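I have watched the Nyaga Song Night every year since I was old enough to hold the remote, and I have never once picked the winner. Not once! So take it with a pinch of salt when I tell you that Zaria is going to walk it this time.

She got the ticket on Wednesday, 4 points clear of Drokell (the duo with the accordion, and yes, I voted for them too). Her song is called "Plideck," after the street she grew up on, and it does that lovely thing where the chorus holds back until you're practically begging for it. I've played it 99 times, according to my phone, and my neighbor has started humming it through the wall.

There are 10 acts in the final, and she's singing second - the slot everyone dreads. I asked her about it and she just laughed. "Somebody has to wake them up," she said. She's keeping the staging simple, with two backing singers, one lamp and no dancers. I could have hugged her for that last part.

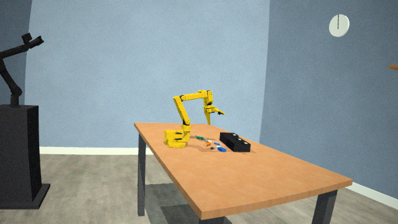
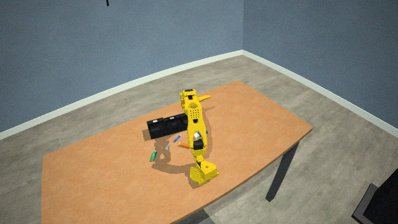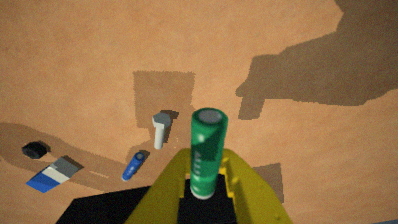
Words: Osaze Eze

The final starts at eight, and I'll be on my couch with the scorecards and far too much popcorn.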